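Spur gear

A spur gear is a toothed wheel whose teeth are cut straight across the rim, parallel to the shaft it turns on. It is usually called the simplest kind of gear, a description that holds for its shape and rather less well for the work of choosing, making or fitting one. Two spur gears mesh only when their shafts are parallel and their teeth are of matching size.

Name

The word "spur" is commonly explained by the likeness of the teeth to the wheel on a rider's spur. The explanation appears in many hobby books, generally without a source, and should be treated with some caution. "Straight-cut gear" is used for the same part in the motor trade and has the advantage of saying what it means.

Ratio

When two gears mesh, their speeds stand in inverse proportion to their numbers of teeth. A gear with 20 teeth driving one with 24 turns the second wheel more slowly and with more torque, less whatever is lost to friction. The two wheels turn in opposite directions. A third wheel placed between them, called an idler, makes the first and last turn the same way and leaves the overall ratio alone. The claim that an idler "adds power," still found in sales copy for toy construction sets, is wrong. It adds a little drag.

Tooth size

In metric practice tooth size is given as the module, which is the pitch diameter in millimeters divided by the number of teeth. A gear of module 2 with 24 teeth has a pitch diameter of 48 millimeters. In the United States the older diametral pitch, counted in teeth per inch of pitch diameter, remains in use. The systems don't mix well. Some metric and inch gears are near enough in size to turn together by hand, and sellers have been known to call such pairs compatible. Under load they tend to be noisy and wear badly.

Mounting

A spur gear may be keyed, pressed or screwed to its shaft, or left free to spin on a fixed peg. Pegs are common in teaching sets and assembly exercises, where gears must go on and come off many times. The plate carrying the pegs fixes the distance between centers, and with it how closely the teeth engage. Set too close, the teeth bind. Set too far apart, they rattle and may skip. 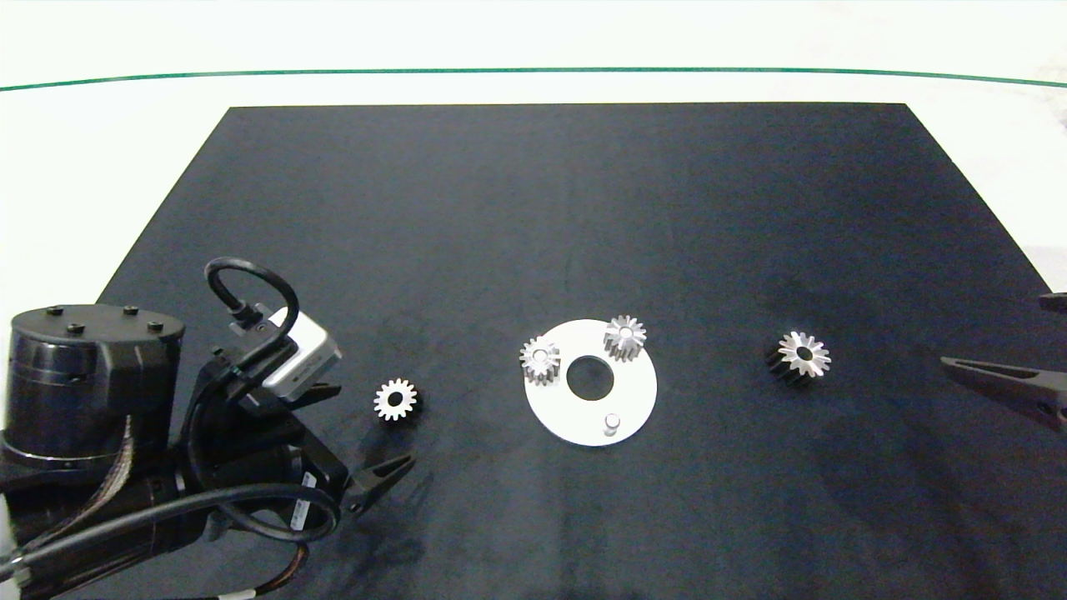
A reader of the January version of this article objected that peg plates teach bad habits, as the center distance is already decided and the learner never has to measure it. The objection has merit, though it applies to nearly any kit with ready-made holes. Makers of the Viltix plate set answer it with a slotted version, in which one peg can be moved. Whether learners gain much from the slot is harder to say. The maker's own leaflet reports good results and doesn't explain how they were obtained.

Noise

Spur gears are widely described as noisy. Each tooth meets its partner across its whole width at once, and at high speed this can produce a whine. Helical gears, with slanted teeth, take up the load more gradually. At low speed the difference may be too small to notice, and blaming the tooth form often hides a simpler fault such as poor spacing, a bent shaft or a dry bearing.

Lubrication

Metal spur gears under steady load need oil or grease. Slow display models are often run dry. The Follum handbook of shop practice recommends light grease for all small gears "without exception," advice that ignores dusty rooms, where grease collects grit and the mixture grinds away at the teeth. Many plastic gears are designed to run dry, and some greases damage them.

Last revised 31 Mar 2019.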